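Simulated two-arm robot: panel slides away from the gripper and I can't get the setup to repeat
Asked in Robot Cells & Simulation
Tags: two-arm, gripper, contact, cell setup

Hi all! I'm having more fun with this than I've had with any project in years, so please excuse the length. I'm setting up a two-arm cell in simulation before we build the real one. The right arm goes to the bottom corner of a tall brown panel and is supposed to steady it there. The left arm stays up out of the way until it's wanted. These are from the head view with the arms in their start pose:

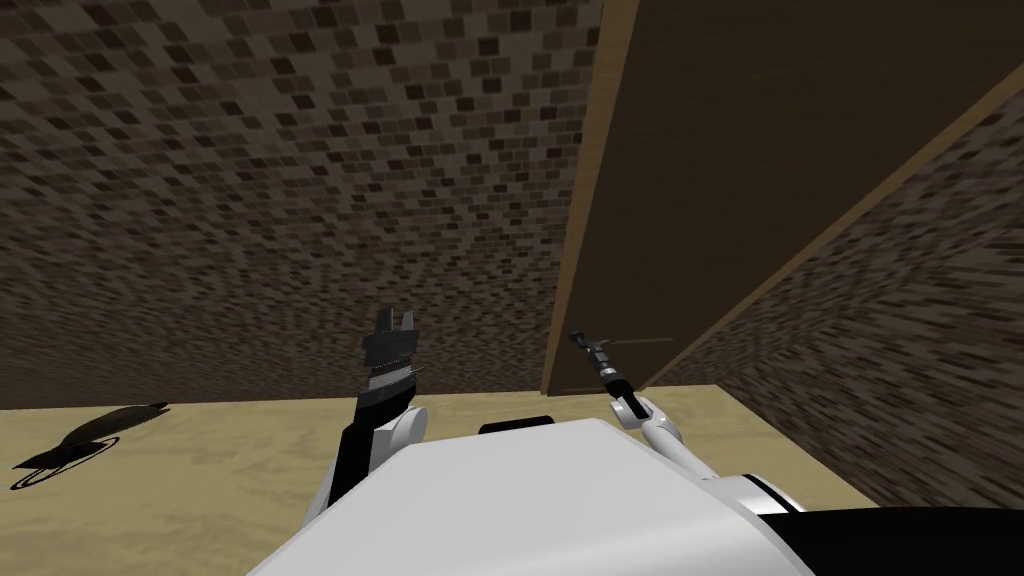
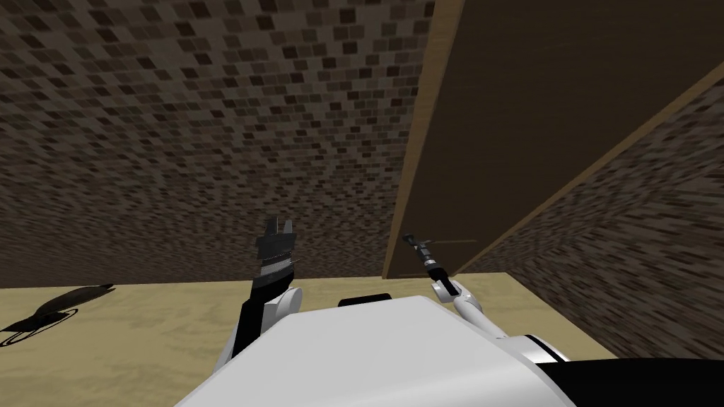
White robot, both grippers raised, right one by the foot of the panel. Two views from the same setup.

The trouble starts when I close in on the panel. I ran 111 starts overnight and in 23 of them the panel crept away along the floor before the right gripper had done anything useful. In the rest it stayed put and everything was lovely. Same scene file, same pose, same controller (it's the stock one that comes with Korkulex, I haven't touched it apart from the speeds).

What I've tried so far:

Raised the floor friction. Helped a little, then the panel started to chatter when it was nudged.

Made the panel heavier. It stopped creeping but now the right wrist complains about torque when it pushes.

Slowed the approach to a crawl. Pretty to watch! Didn't change the count in any way I could trust.

Moved the start pose back by hand, which made it worse, and I don't understand that at all.

There's also a thin line low down on the panel, near the tip of the right gripper, that I can't find in my scene tree. I don't know if it's part of the panel model or something left over. Could that be what's touching it?

I'd love to get this steady before April, when the real arms get bolted down. Any pointers very welcome, including "read the manual, page such and such."

Teófilo Apaza
25 February 2019

Marulanda
Great project, and you're closer than you think. I look after a cell much like this one and I've had a panel wander off on me in just this way.

Start with the collision shapes and leave friction alone for now. Put your floor friction and panel mass back to the real values, or you'll be tuning around a fault. Then turn on the collision display and look at two places: the bottom edge of the panel, and the fingers of the right gripper. What you see drawn and what the solver uses are often two different shapes. A slim gripper like that one tends to get wrapped in one fat box when it's imported, and the box can easily reach the panel while the visible fingertips are still short of it. If that's what you have, the panel is being shoved by something you can't see.

Fix for the gripper: delete the automatic shape and give each finger its own small box. Add one more for the body of the gripper and stop there. You don't need the mesh itself as a collision shape, it'll only slow things down.

Fix for the panel: check whether it starts slightly sunk into the floor. Even a hair of overlap and the solver will push the two apart on the first step, and a leaning board turns that push into a slide. Lift it a millimeter, let it settle with the arms parked well back, and save the settled pose as your new start. I let mine run 2,000 steps before I save. It's probably more than it needs, but it takes no time and I only do it once per change.

As for the line, click right on it with the collision display on and see what gets picked. It could be a seam in the panel model, or it could be a leftover rod or a debug ray from a range sensor. A ray won't push anything. A rod will! If nothing gets picked, switch off the sensor drawing and see if it goes away.

The pose that got worse when you moved it "by hand" makes me suspicious too. Did you drag the joints in the viewer? If so, you may have changed the pose and left the controller's target where it was. The first thing the arm does then is jump back to the old target at full speed. Set the target and the joint angles together, every time.

One last thing to do before April: write down the settled pose and the shape sizes somewhere outside the scene file. You'll want them next to you when you set the real one up.

Misier
had the same thing. turned the timestep down until it stopped. no idea why it worked but it worked

Hamish Farquharson
Agree with nearly all of what Marulanda wrote. I'd go easy on the timestep idea as a first move, Misier. It does make contact behave better, but it can hide an overlap, and then the thing comes back the day somebody sets the step to match the controller again.

Two additions from my side.

Log the first contact. Most simulators will tell you which two bodies touched first and at what step. Do that for the 23 bad starts and for a handful of good ones. If the bad ones all say "panel and floor" at step one, it's the overlap. If they say "panel and right gripper" before the approach is done, it's the finger shape. You'll know in ten minutes and you can skip half the guessing.

Check your random seed as well. You say same scene, same pose, but something must differ from run to run or you'd get the same result every time. When I had this, it was a bit of joint noise that came switched on in a template I'd copied from an old Tadent job. I'd forgotten it was there. Noise is a fine thing to have later on, when you want to know how forgiving the setup is. Switch it off while you're hunting.

And do the left arm too while you're in there. It's the bulkier gripper of the two, so if the right one came in with an oversized box then the left one likely did as well. You'll meet that problem the minute you bring it across to help.

Teófilo Apaza
Oh this is wonderful, thank you both (all three of you!). Quick report. Collision display on, and there's a great big box around the right gripper, it goes well past the fingertips. The left one has it too. I've swapped the right one for three small boxes and ran a short batch of 7 starts with no creep in any of them. I know that's too few to brag about, so the long batch goes on tonight with the noise off and contacts logged.

Haven't got to the bottom of the line yet. Clicking on it picks the panel, so I'm leaning toward a seam, but I'll try the sensor drawing next. And yes, I dragged the joints in the viewer. Guilty!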